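Getomden sets out purchasing plan for humanoid shop robots

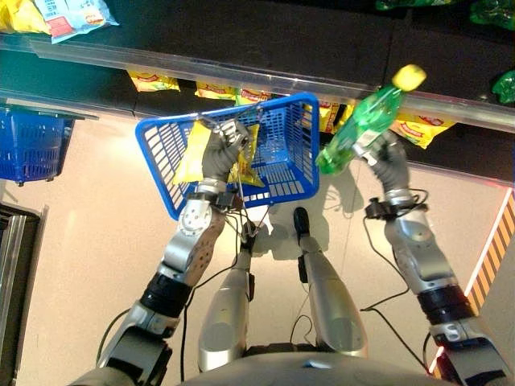 A humanoid robot holds a blue shopping basket and a green drinks bottle beside the snack shelves.

November 10, 2023 – Supermarket operator Getomden has approved a budget for its first humanoid robots and will order them from Pridex in March. The order covers 15 machines, to be shared between stores in the Nkuna region.

The robots will be used for picking customer orders and returning stray items to the shelves. Each store will set aside 858 hours in the first year for staff training, supervised running and maintenance. Spare hands, wrist cables and batteries are budgeted separately from the machines.

"We have priced this as shop equipment, the same way we price chillers and tills," said Orysia Onyshchenko, head of store equipment at Getomden. "The purchase price is one line. Servicing, insurance and floor changes are the others, and store managers will see all of them before they sign."

Pridex will supply the robots under a service contract with fixed yearly charges. Order software will come from Cerno, which already runs stock control for the chain.

Thắng Cao, account manager at Pridex, said delivery would be staged so that each store could finish training before the next shipment.

Getomden opened its first store in 2001 and employs 3696 people.

Media enquiries: Getomden press office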